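Trinley Student Robotics Club Takes On Bed Making

TRINLEY, April 5, 2019 — Making a bed is easy until you try it with two fingers! Students in the Trinley robotics club are spending this term teaching grippers to handle sheets and cloths, and they're having a great time with it.

"Cloth never sits the same way twice," said club lead Ute Reinholz. "The students love that — every wrinkle is a new problem."

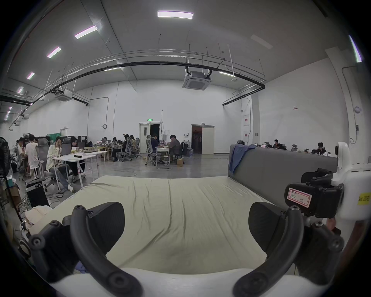
Open House in November

The club will show its work at the Runditz student meet, where teams get two tries each at a sheet-smoothing task worth 100 points. Kyung-tae Yeon, who coaches the software group, hopes plenty of younger students will drop by and try a gripper themselves.

New members are welcome, and no experience is needed. Sign up at the club desk, Room 292, Isberg Building.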